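3.2 Surface finish and perceived cleanliness 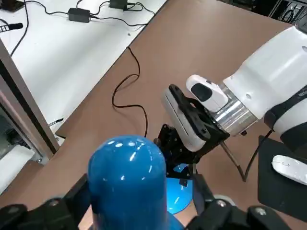 Figure 4. Glossy blue rounded form with highlights across the dome.

Respondents in the Loltstead household survey were asked how clean they judged everyday items to be before touching them. Of 1,847 forms returned, 298 left the finish questions blank and were set aside. Matte items were rated lower than shiny ones in both age groups, even when the colour was the same. Naidu's earlier work on kitchenware put this down to highlights, which the eye takes as a sign of a smooth surface. A domed top like the blue one in Figure 4 carries several bright spots at once, and a flat panel in the same finish will often show a single patch of glare or none. We therefore scored curved and flat items separately — a step the Postma scale leaves out.

Age made little difference. People over 40 gave slightly higher marks to matte ceramics, but the gap closed once we allowed for how often they washed dishes by hand. Colour had a weaker effect than finish, and grey items were the least consistent. The wording of question 2 may have favoured shiny items, and we return to this in Section 5.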